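Forum Rotaneck > Kameras und Zubehör > Speicher und Akkus

Zeitraffer bricht nach zwei Stunden ab, Akku aber noch halb voll

Relu Pascu
03.03.2020

Hallo zusammen,
ich habe mir im Winter eine Wullel 2 gekauft, das Modell ohne Frontdisplay. Für normale Videos reicht sie mir völlig. Jetzt wollte ich damit längere Zeitraffer machen, Intervall zehn Sekunden, Fotos einzeln auf die Karte, nicht als fertiges Video. Die Kamera hört dabei immer irgendwann auf. Beim letzten Mal lagen 379 Bilder auf der Karte, davor waren es deutlich mehr. Es kommt keine Fehlermeldung, das Display ist einfach schwarz. Wenn ich sie wieder einschalte, zeigt sie noch zwei von vier Balken an.

Was ich schon versucht habe:
- Karte in der Kamera formatiert
- WLAN ausgeschaltet
- Auto-Aus steht auf "Nie"
- anderes USB-Kabel, weil ich sie auch mal am Netzteil laufen lassen wollte (gleiches Ergebnis, da ging sie sogar noch früher aus)

Die Karte ist eine Natia mit 64 GB, die lag bei mir noch herum. Firmware ist die, die ab Werk drauf war. Hat jemand eine Idee, bevor ich die Kamera zurückschicke? Die Rückgabe geht noch bis April. 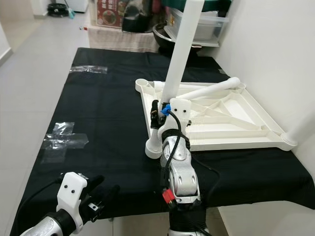

Welche Firmware-Version muss denn mindestens drauf sein, damit "Auto-Aus: Nie" auch im Zeitraffermodus gilt?

Ab 1.3 gilt die Einstellung für alle Modi, bei älteren Versionen nur für Video und Einzelfoto. Die Version steht im Menü ganz unten unter "Info". Bei meiner war ab Werk die 1.1 installiert.

Karlijn Declercq

Das mit der Firmware würde ich also zuerst prüfen. Update-Datei von der Herstellerseite laden, entpacken, die Datei direkt ins Hauptverzeichnis der Karte kopieren (kein Unterordner) und die Kamera mit gedrückter Auslösetaste einschalten. Der Akku sollte voll sein. Nach dem Update sind alle Einstellungen zurückgesetzt, Auto-Aus steht dann wieder auf drei Minuten und muss neu eingestellt werden.

Zur Balkenanzeige: Auf die würde ich mich nicht verlassen. Sie misst nur die Spannung, und wenn die Kamera eine Weile aus war, erholt sich der Akku etwas und es werden wieder zwei Balken angezeigt. Unter Last bricht er dann gleich wieder ein. Ich habe mir einen Ersatzakku von Ruggiero bestellt, der passt von den Maßen her und hält bei mir länger als der originale.

Netzbetrieb funktioniert bei mir nur, wenn der Akku vor dem Einstecken herausgenommen wird. Mit Akku geht die Kamera in den Lademodus und nimmt irgendwann nicht mehr auf. Das steht nirgends in der Anleitung. Das Netzteil muss mindestens 1 A liefern, am USB-Anschluss vom Laptop ging sie bei mir nach kurzer Zeit aus.

Mit Netzteil und Firmware 1.3 habe ich zuletzt 2366 Bilder am Stück aufgenommen und dann selbst beendet.

gast_mtb

Liegt an der Karte. Hatte ich auch. Andere kaufen, fertig.

Relu Pascu

Danke euch. Es war die 1.1 drauf, ich habe jetzt aktualisiert. Ein Testlauf mit 300 Bildern ging ohne Akku am Netzteil durch, das ist natürlich noch kein Beweis. Die Karte habe ich noch nicht getauscht. Den langen Lauf mache ich am Wochenende und schreibe dann noch mal, auch ob es mit Akku allein länger geht.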